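How I Re-Grout a Small Tiled Worktop 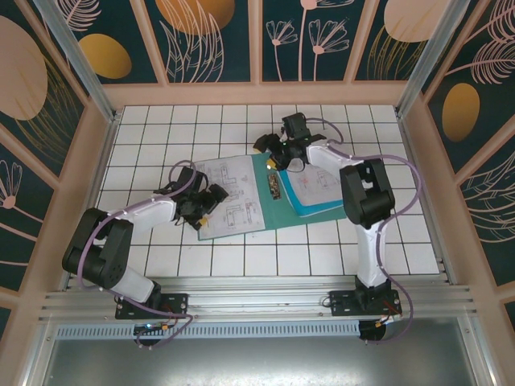
White square tile with thin dark grout lines.

I've redone the grout on three tiled counters now, all in our little kitchen in Nollwood, and the last one went so much better than the first! Mostly I'd stopped rushing.

Start by scraping out the old grout. I use a hand rake (an oscillating tool is faster, but I chipped two tiles with mine back in March and I'm still mad). Go down to roughly two-thirds of the tile depth, then vacuum twice.

Mix a small batch, thick like peanut butter, and let it sit for as long as the bag says. Push it in with a rubber float held at an angle, working diagonally across the joints so you don't drag it back out. Wipe with a barely damp sponge once it firms up, and rinse that sponge constantly.

Dark grout leaves a haze on white tile, so buff with a dry cloth the same day. Then leave it alone! I wait 72 hours before sealing, and I put on two thin coats with a cheap foam brush.

My whole counter took almost 20 hours of fussing, spread over a week, with a lot of coffee breaks in there.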